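板式球拍在家保养的一些做法

板式网球拍没有线，不用穿线，也不用调磅数，很多人买回来以后就一直扔在包里，打完拉上拉链，下次再拿出来。这样用不是不行，只是拍面会软得快，手柄会臭，边框磕掉漆的地方会慢慢裂开。下面写的都是在家里桌子上就能做的事，用到的东西大部分家里本来就有。

打完球当天

室外场地的沙子会粘在拍面的粗糙层上，也会卡进孔里。先用干的软毛刷刷一遍，旧牙刷就可以，孔的内壁转着刷。刷完用拧干的湿布擦，布上不要滴水。水从孔边渗进泡棉以后很难干透，球拍会变重，手感也会发闷。

洗洁精可以用，兑得很稀，蘸在布上擦完再用清水布过一遍。酒精、洗甲水、除胶剂不要碰拍面，粗糙层是涂上去的，擦两次就光了。贴纸留下的胶印用手指慢慢搓，搓不掉就留着，不影响打球。

擦完平放在阴凉处晾一晚，第二天再进包。不要放在暖气片上，也不要用吹风机。

换外柄皮

一周打两次的话，外柄皮一个月换一次比较合适，夏天要更勤。旧的撕下来以后，看一眼里面的底胶，如果已经发黄发黏，用干布擦到不粘手为止再缠新的。

右手持拍的人从柄底开始，拍头朝外，顺着一个方向往上缠，每一圈压住上一圈的三分之一左右。拉力要均匀，太松的话打几局就会起皱，太紧的话缠到顶会不够长。末端斜着剪一刀，用配的胶带封口，没有配胶带就用电工胶布，绕两圈。左手的人方向反过来。

想把手柄加粗，在底胶和外柄皮之间加一层薄的柄皮就行，不要一次加两层。我自己的拍子是Terneo的，原厂手柄偏细，加一层以后小臂没那么酸。每加一层会增加几克重量，拍头会显得轻一点，需要两三次球的时间去适应。

腕绳

腕绳每次换柄皮时顺便检查。穿过柄底孔的那一段最容易磨毛，看到起毛就换，鞋带店买的圆绳可以代替，长度以套住手腕后还能松松转一圈为准。结打在柄底内侧，打完用力拽几下。

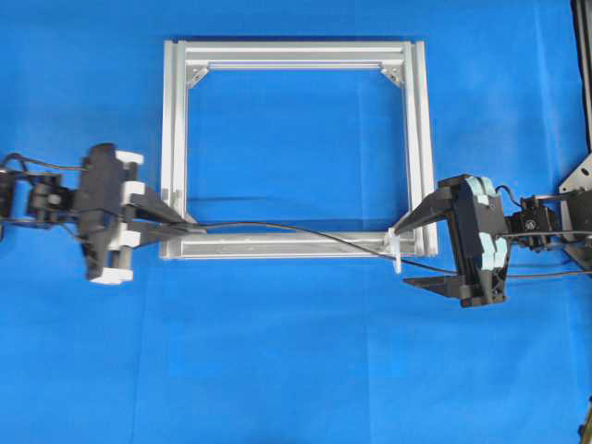
边框的磕碰

在玻璃墙和铁网边上捡低球，拍头顶端免不了要碰地。新拍最好第一天就贴保护条，贴之前用湿布擦净边框，等完全干。保护条从顶端正中往两边压，边压边赶气泡，弯的地方用吹风机的低温档隔开一掌远稍微吹软，几秒钟就够，别对着拍面吹。

掉漆但是没有裂的地方，用1000目左右的砂纸轻轻磨平毛边，再涂一层透明指甲油封住，干了以后贴保护条盖上。

能看到碳纤维或者玻纤丝翘起来，或者用指甲按下去会动，就算裂了。小裂缝可以滴一点环氧胶，用美纹纸胶带缠紧，放14个小时以上再拆。这种修法只能再撑一阵子，拿来练发球和对墙打可以，正式比赛最好换一支。裂缝已经延伸到孔边或者拍喉的，不建议再修，打起来声音发空，震动都传到手肘上。

检查方法很简单，在安静的房间里用指关节沿着边框一圈敲过去，声音应该差不多。哪一段突然变哑，就看那一段。

存放和温度

球拍怕热。夏天关在车里的温度很容易把泡棉烤软，白天停在外面的车，后备箱和后座都不要放拍子。冬天从车里拿出来直接打，拍面又会偏硬偏脆，先在室内放半个小时，热身时从轻球开始。

家里放拍子，挂在墙上或者立在柜子里都可以，不要压在别的东西下面。带拍套的，拍套拉链留一条缝透气。我用的是Wyss的拍包，侧面有一个单独的鞋仓，鞋和拍子分开以后，包里基本没有味道。没有鞋仓的包，鞋用塑料袋装好再放进去，回家马上拿出来。

包里的湿气用旧报纸吸，揉成团塞进去，隔天换。小包干燥剂也可以，吸满以后要记得扔掉。

球

新球开罐以后气压就开始掉，打不打都一样。开罐以后打过三四场的球，从肩膀高度松手落到硬地上，弹起来明显比新球低，就可以留着练习用。加压罐有一点用，能把掉气的速度拖慢，已经软掉的球放进去效果有限，不要指望它变回新的。

旧球不用急着扔。十字切开一个口，可以套在桌椅脚上，也可以卡在工作台的尖角上防撞。毛面的半个球拧瓶盖很顺手。

球鞋

人造草场地上的沙子会嵌进人字纹鞋底，打完在门口把两只鞋底对着拍几下，剩下的用牙签挑。鞋垫抽出来单独晾。鞋面用湿布擦，不要进洗衣机，洗一次胶就松一次。

鞋头内侧拖地的那一块磨得最快，发球多的人尤其明显。刚磨出印子时涂一层鞋底修补胶，薄薄的，晾一夜，比磨穿了再补省事得多。

比赛前一天

如果星期天早上有球，星期六晚上把东西过一遍：柄皮有没有松，腕绳有没有毛，保护条有没有翘边，包里有没有一条备用柄皮和一小卷胶布。去Stunstead或者Wernthorpe这种离家远的场地，我还会多带一双袜子和一块擦拍子的布。柄皮最好不要在开赛前临时换，新缠的需要打几局才会服帖，提前一场换好就行。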